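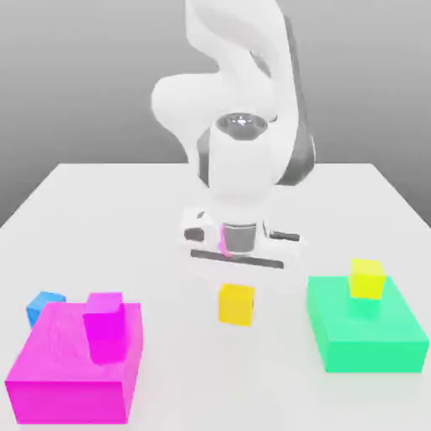
Eldana Tefera wrote to ask why anyone would trust a gripper comparison done in simulation, when her own results changed as soon as she moved to a real arm. Her point is a fair one, and most of the questions we get come back to it.

Do simulated scores match real ones?
Not closely. We use them to rank grippers against each other on the same task and to drop the poor ones early. Anything that makes the shortlist is then run on hardware.

Which grippers are compared?
The Skuvel and the Gollberg, both parallel-jaw. The Villalobos suction head was taken out in January and will come back when its contact model is fixed.

What is the task?
Pick up a cube and put it on a coloured platform. Cubes come in several colours, and one may already be on a platform at the start. The arm stays the same for every gripper.

How many runs does each gripper get?
200, with the cube positions changed each time. Both grippers get the same set of positions.

What counts as a failure?
A dropped cube, a cube on the wrong platform, or no grasp after 11 seconds. Knocking another cube is logged but doesn't fail the run.

Can I use my own controller?
Yes, if it accepts joint targets. The default is the Tultavus controller. Change the controller name in the settings file and leave the rest alone for your first batch.

My fingers pass through the cube. What's wrong?
Usually the time step is too long. Halve it and try again. If that doesn't help, check that the finger pads have collision turned on, as some imported models leave it off.

Can I change the camera angle?
Yes. There are 5 presets. Scores from different presets are listed separately.

Contact: use the form on the support page | © Tultavus | Back to top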